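Chapter 4
Sorting and Traying Small Molded Goods

Most of the small plastic and rubber goods sold in stores pass through a sorting bench at least once before they are boxed. Phone cases are a good item to begin with. They are light, they come in many shapes that look alike from a step away, and they are soft enough to be bent by careless handling. In this chapter you will learn how a bench is laid out, how a case is checked, and how it is placed in a tray so that the next person can pack it.

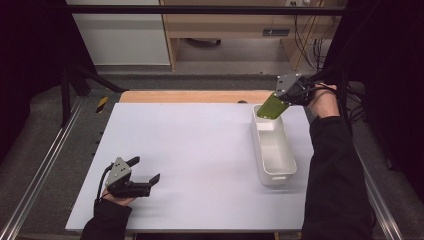 Vunwood, May

The sorting room at Vunwood handles cases for two sellers, Pavum and Gaber. Orders arrive in lots of 500. Each lot is broken down into trays, and a tray is closed when it holds 40 cases. The last tray of a lot is usually short, and its count is written on the lot sheet.

A bench needs very little. The top should be flat, pale and easy to wipe. White is the usual choice, as marks and loose scraps show up well against it. A tray is set lengthwise on one side of the work area, with its handle slot toward the worker. The rest of the top is kept clear for the case being checked. Nothing else belongs there – no labels, no tape, no cups.

4.1 Checking the case

Every case is looked at from the inside first. Stand it up with the open side facing you. The rim should be even all the way round and should curve smoothly at the corners. Next look at the camera cutout. Its holes must be fully open, and a white bench top helps again here, as a clean hole shows as a bright spot. Thin skins of leftover material, called flash, are most often found in the smallest hole. Do not confuse this with the hole for the camera flash, which may be the same one.

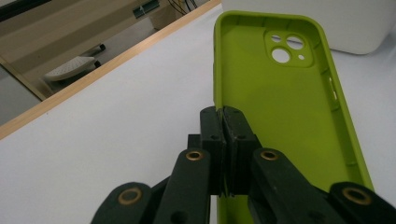 Figure 4.2 Inside of a lime-green silicone case, with four holes in the camera cutout.

Then check the recesses for the buttons along the side. Last, run your eye over the inner back panel for dust or lint. Silicone picks up both very easily. A case with lint on it can be wiped and passed. A case with a torn rim or a blocked hole goes to the reject box under the bench.

4.2 Placing the case in the tray

Hold the case by its edge and bring it over the tray at a slight angle. Let the low side go down first, then lay the rest flat. Start at the far end of the tray and work back toward the handle slot. Cases that are dropped flat tend to slide and end up crooked.
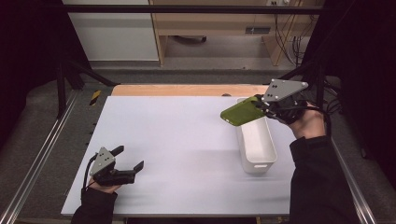 Figure 4.3 An olive-green case held at a tilt over the tray.

Color matters when lots are mixed. Olive and lime are easy to tell apart in daylight but less so under some lamps, and the Arnix lot sheet therefore gives a color code of 2 letters as well as a name. Read the code before starting a tray. If a wrong color turns up partway through, set it aside and finish the tray before looking for its lot.

A new worker should expect to fill 11 trays in a first shift. Speed comes later, and Section 4.3 covers how it is measured.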